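4.3 Upkeep of the grinder station

Most papers on kitchen and café robots say little about cleaning. A typical methods section gives the arm, the controller and the number of trials, then reports a success rate as if the equipment stayed as it was on the first morning. We doubt that it does. In this section we set out how the grinder station of the Clirnstead cell was looked after, and why we don't think our own figures can be read without that information.

The station is the simplest of the cell's stops. The arm brings a cup of beans to an electric grinder, tips it in, starts the motor, waits, and takes the grounds away. Earlier work on the Fuveck cell treated this as solved, and so did we when the cell was first put together. The log covers 2,613 grinding cycles. For the first 1,586 of these there was no cleaning schedule at all. Parts were wiped when somebody thought they looked dirty, and the person who wiped them did not always write it down. Bondarchuk's notes from that period mention "fines on the rim again" more than once with no cycle number beside it, so those entries can't be used for anything beyond showing that the problem existed.

From cycle 1,587 onward we followed a written routine. The arm is parked and its power is cut at the wall, then the grinder is unplugged. Loose parts come off and are wiped by hand with a dry cloth, rim first, then the inside wall, then the spout. The hopper is checked for cracks. The grind dial is read before and after, and both readings go in the log, whether or not they match. Finally the grinder is set back against its two locating marks and the arm runs one empty approach at low speed before any beans go in.

We make no claim that this routine is a good one. It was written by Kandpal after reading the Didenko checklist, which was drawn up for packing machines and has nothing to say about coffee. Several of its steps were dropped for no better reason than that they took too long. The dial reading was added only after we found the setting had moved between sessions, and we still can't say whether a hand or the arm moved it. Vibration is the usual suspect in conversations about this, but we did not measure vibration and would rather not blame it.

A second difficulty is that wiping is itself a disturbance. Each time a part is taken off and put back, it may sit at a slightly different angle, and the arm's stored approach was taught with the part in one position. A cell that is cleaned often could therefore do worse on placement and better on flow. Cleaning rarely would hide the first effect and feed the second. Authors who report one rate for the whole trial have mixed the two together, and we include our own earlier report in that complaint.

We considered having the robot do the wiping. Urnusov's group has argued that self-cleaning is the natural next step for cells of this kind. Perhaps it is. The wiping we did by hand (Figure 4) takes two hands, one to keep hold of the part and one to work the cloth against it, and the person feels when the cloth starts to drag.

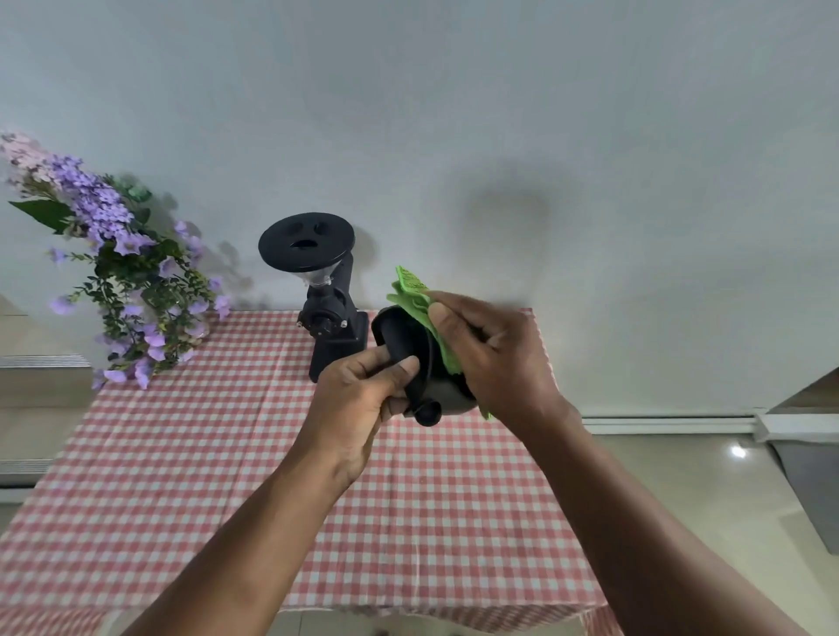
Figure 4. Hand wiping of a black funnel-shaped part with a green cloth. The grinder stands on the table behind.

Our cell has one arm and no force sensing at the wrist. Adding a second arm to look after a grinder would cost far more than the labour it saved, and the new arm would need upkeep of its own. We have not seen a costing for self-cleaning that counts this, and until someone publishes one we will treat the idea as unproven.

There are plain limits to what we can offer. The routine was followed by two people who had also written the software, so neither came to it fresh. The unscheduled and scheduled periods differ in bean type as well as in cleaning, and any change in spill rate between them could come from either. We had planned to run to 3,000 cycles with the beans held constant and stopped short when the lab space was needed for other work. For these reasons Section 5 reports the two periods separately and gives no combined figure. Readers who want a single number for the station can work one out from the log, but we would not trust it.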